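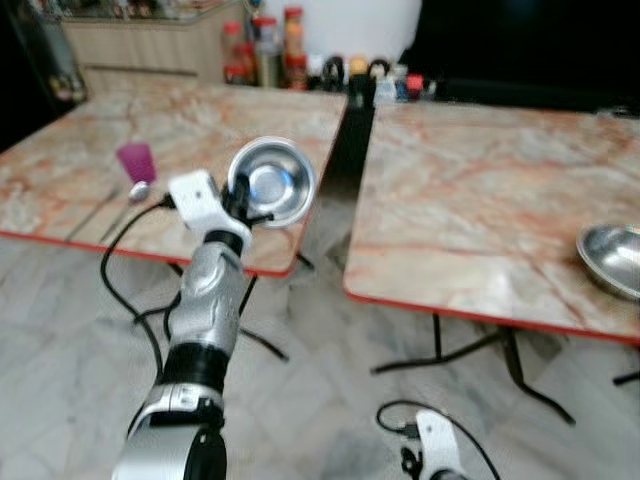
Course Handout 4: Demonstration Visit, Tabletop Handling with a Two-Arm Robot

Purpose of the visit
Students in the introductory automation course attend one demonstration visit each term. The July visit is hosted by Lurka at its Gallardo site and concerns the handling of ordinary tableware. It replaces the regular lab meeting for that week. Attendance is recorded at the door, and the written report described at the end of this handout counts as one lab grade.

Before the visit
Read the chapter on grippers and the class notes on reach and joint limits. Students who missed the lecture on grasp planning should borrow the notes from a classmate. Closed shoes are required on the demonstration floor. Bags and coats are left in the entrance hall. The group meets at 2 p.m. and is divided into 3 sections, each of which follows the same program in a different order.

The work area
The demonstration uses two square folding tables with marble-patterned tops, set near each other on a tiled floor. The items to be handled are household pieces: stainless steel bowls, a small pink plastic cup and other light tableware. The tops carry a strong vein pattern and a red edge. Students should consider how a patterned surface affects the detection of small or shiny objects, and whether the colored edge could serve as a reference line.

Notes on grasping a bowl
A shallow bowl may be held in several ways. In the demonstration the left arm holds the bowl by the rim, with the gripper fingers clamped on the edge. A rim grasp needs little opening of the fingers and leaves the inside of the bowl clear. Its weakness is rotation. The weight of the bowl lies well away from the fingers, so the bowl tends to turn about the point of contact, and any tilt at the moment of pickup is carried through the whole motion. An empty bowl tolerates this. A bowl with contents in it does not, and the path must then be planned so that the bowl stays level from start to finish.

Polished steel raises a second question. The curved interior of a bowl reflects the lights and the surroundings, and the brightest spot moves as the arm moves. Depth readings on such a surface are often missing or wrong. Compare this with the plastic cup, which lets some light through and causes errors of a different kind.

Notes on cables
Each gripper housing has a black cable that leaves it in a wide loop. Slack is needed so that the wrist can turn through its range without pulling on the connector. Too much slack allows the loop to catch on a table edge or a folding leg. In your report, state where along the arm you would fasten the cable and how much free length you would leave — a sketch is welcome.

Program for each section
First, a short talk on the Plerkska control software, including how a task is divided into reach, grasp, lift, carry and release.
Second, the tableware demonstration. Students stand behind the floor line and do not cross it while the arms are powered.
Third, a question period with the Lurka staff. Questions on pay and hiring should be held for the careers evening.

Exercise in the Pulley room
After the program, each section moves to the Pulley room for a paper exercise. Assume a gripper that closes on a bowl rim with two flat fingers. The bowl has a weight of 2 N, and its center of gravity lies 80 mm from the contact point, measured horizontally. Find the turning moment at the fingers. Then explain why a wider finger pad helps to resist it, and name one drawback of a wide pad when bowls are stacked.

Report
The report is limited to 1000 words, excluding sketches. It must cover the following points:
The grasp used for one item, and one other grasp that could have been chosen.
One source of error in sensing the items, with a proposed remedy.
Cable routing, as described above.
Your solution to the exercise, with units shown at each step.

Reports are handed in at the start of the next lecture. Late reports are accepted for one further week with a reduced grade. Students who cannot attend the visit should write to the course office in advance to arrange a substitute assignment.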